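# Tisby upholstered bed, dark grey

The Tisby is a large bed with a tall upholstered headboard. It is made for people who like to sit up in the evening with a book or a cup of tea, and who don't want a cold wall behind the back. Kitside has sold it for eight years, and in this time we changed only the legs and the bolts.

The headboard fabric is called Chiba. It is a dense weave, tested to 1,000 rubs in our own workshop before every new roll is accepted. Dust comes off with the soft brush of a vacuum cleaner. For a fresh spill, press a damp cloth on the spot and do not rub. The covers are not removable, so please do not use bleach. 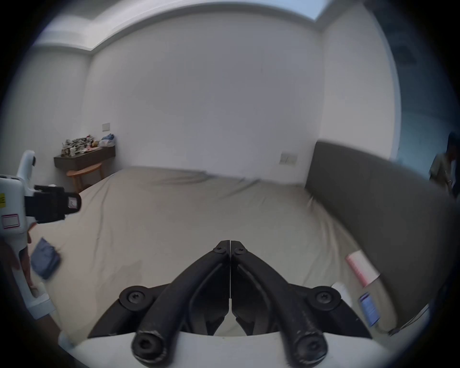

*Tisby with the dark grey headboard and a light beige sheet.*

The colour goes well with plain bedding, from white to sand. If you like stronger colours, order the free fabric sample first, as every monitor shows grey a little differently.

**Delivery and assembly**

The bed arrives in three boxes. The longest one holds the headboard, and we ask you to measure your stairs and the corner of your hallway before you order. Two people can put the bed together in nearly 7 hours less than our old model needed, so please allow one afternoon at most. Tighten all bolts again after the first month.

**Mattress**

The mattress is sold separately. Our customers mostly choose the Wumska, which is medium firm and fits the base without a gap. A mattress from another maker is also fine if the size is the same.

**Returns**

You can return the bed unused and in its boxes. Please write to us first, and we will arrange the pickup with you.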